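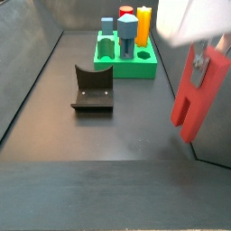

Section 4: Cleaning and drying plastic toys

The Surna steam cabinet is sold as a cure for nursery colds. Treat that claim with caution. It gets grime off hard plastic, and that is as far as this guide will go.

1. Wipe off crumbs and dried paint with a damp cloth. The maker says you can skip this. Try it once and see what bakes on.
2. Fill the tank to the lower line with tap water. The Cisasus descaling drops are optional, and we saw no difference with them.
3. Lay the pieces on the rack so that none touch. Stand anything with holes or slots upside down.
4. Close the door and choose the short cycle. It takes 18 minutes, whatever the leaflet promises.
5. Leave the door shut for a further 4 minutes.

CAUTION: Steam escapes from the top edge when the door opens. Keep children out of the room.

Note: Painted wood, glued felt and anything with a battery should stay out, including items sold as "steam friendly".

If fault code 1711 shows, switch off at the wall, empty the tank and start again from step 2. If it comes back, ring the shop. The Stotis help page only tells you to switch it off again.

Filed under: Nursery & Playroom > Cleaning

2 comments

mopandbucket: Washing-up bowl, warm water, done. Why pay for a cabinet?

fernhill_playgroup: Ours takes longer than 18 in winter. Step 1 is right though, don't skip it.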